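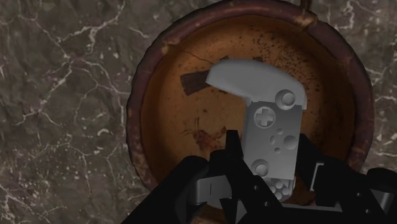
Jamie Kettle

Hi Bernice,

Time for another update on Rada, and sorry it comes in a bit later than promised (the shop roof had opinions about our December rain, and we lost the back bench for a while).

Most of my hours since the last report went into the simulator. I now have the two-finger gripper in there with a light gray game controller and a big rusty old bowl on a marble surface, and I love how fussy that combination is! A controller is a pain to hold. It has that curved piece sweeping out at the top and sticks and buttons all over its face, so there aren't many good flat spots to squeeze. The stains and speckles in the bowl are deliberate too – I want the vision side to cope with a messy background before it ever meets our real bench, which is far worse.

I ran 870 simulated picks on the newest settings and 771 ended with the controller still held at the end of the lift. The first batch was just 339 picks, and I wouldn't read much into those, as I had the finger friction set way too high and everything stuck like glue. Most of the failures now are the controller twisting as it comes up. Cyril thinks softer pads will fix it. I think I'm closing the fingers too low. We'll try both.

On the actual hardware: the left finger is printed and bolted up, the right one needs a reprint (I got the bolt spacing wrong, my fault entirely). Carol rewired the power supply and it no longer trips the breaker when the laser cutter starts, hooray. The controller in the simulator is plain gray for now, and I'd like to give it proper colors before we compare against the real camera.

Money is fine. I've spent over 15 dollars more than planned on bearings, and the filament came in under, so it evens out. I haven't touched the motor budget yet and would like to hold it until the new finger is on. Is that okay with you?

Jamie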